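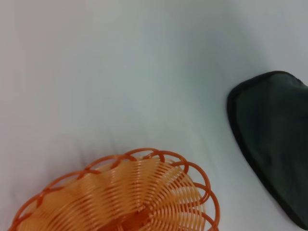
オレンジ色の編みかご

カテゴリー:海外ドラマ/俳優・人物

助演という仕事 連続ドラマ『キヌスラ』が変えた俳優メイクン・マックの位置

架空の港町マットデールを舞台とする連続ドラマ『キヌスラ』(Kinusura)は、第三シーズンの配信開始を機に、国外でも広く論じられる作品となった。製作会社ノンデッティは当初、本作を短期で完結させる計画であったという。方針が改められた背景として関係者が一様に挙げるのが、税関職員クワンを演じるメイクン・マックの存在である。

クワンは、第一シーズンの脚本では三つの場面にしか登場しない人物であった。主人公の貨物船長に書類の不備を告げ、押印を拒み、最後に無言で門を開ける。台詞は少なく、私生活に関する説明も与えられていない。脚本を統括するコリン・ペンローズは、この役を物語の進行に必要な手続きとして書いたと振り返る。

「彼女が読み合わせで最初の一行を口にしたとき、船長の側の台詞が長すぎることに気づきました。その晩のうちに、船長の台詞を半分に削りました」

マックは舞台の出身である。客席数600の市立劇場に七年間所属し、古典劇の侍女、使者、隣人といった役を数多く務めた。主役の経験は二度にとどまる。本人はこの時期について、待つことを学んだ年月であったと語っている。舞台上で長く沈黙する俳優は、他の俳優の言葉を毎晩初めて聞かなければならない。その習慣が映像の仕事でも基礎になっているという。

映像への転身は順調とはいえなかった。最初に出演した法廷劇では声量の調整に苦しみ、録音部から繰り返し指摘を受けた。続く二作品でも出番の多くが編集で失われている。『キヌスラ』の配役審査に臨んだ際も、マックが当初希望していたのは船長の姉の役であった。クワン役への変更を提案したのは、監督のハリシュ・ロボである。

ロボの演出は、会話の受け手を長く撮ることで知られる。第二シーズン第四話の取調室の場面では、話し続ける密輸業者の姿をほとんど映さず、聞いているクワンの表情のみで場面が進行する。密輸業者役のベヴァン・タウィリは、完成版を見て自らの顔がほぼ使われていないことに驚いたと明かしつつ、次のように述べた。

「私の芝居は彼女の顔に映っていました。あの場面についていただく感想は、今も一番多いのです」

第三シーズンにおいて、クワンは初めて単独の挿話を与えられた。11月の冷たい雨の中、閉鎖を控えた旧税関庁舎で最後の当直に就く一夜を描いたもので、美術を担当したオッタル・エクルンドは、庁舎の書庫のために1000冊の帳簿を用意した。画面に開かれるのはそのうち一冊のみであるが、マックは撮影の合間に棚から帳簿を抜き出し、白紙の頁に自ら船名を書き入れていたという。書き込みは撮影後もそのまま保管されている。

批評の面では、この挿話に対する評価は分かれた。シリーズ全体の速度を損なうとの指摘がある一方、脇の人物に一話を費やす構成を支持する声も根強い。配信後に寄せられた視聴者の意見には、クワンの過去をさらに知りたいという要望が目立つ。ペンローズはこれに慎重な姿勢を崩していない。家族や出自を説明すれば、観客が自ら補ってきたものを取り上げることになるとの考えからである。

マック自身も、役の大きさが変わったことを手放しでは歓迎していない。取材の席では、出番が増えるほど準備の時間が減るという現実的な悩みを口にした。主演作の打診も複数届いているが、次に選んだのは小劇場での三人芝居であり、配役表では三番目に名前が記される予定である。

第四シーズンの製作については、ノンデッティから正式な発表は行われていない。ロボは現在、マットデールの冬を描く新たな構想をまとめている段階にあり、脚本の初稿にはすでにクワンの名が記されているという。

掲載日:2021年7月24日

お問い合わせ|著作権について|ページの先頭へ戻る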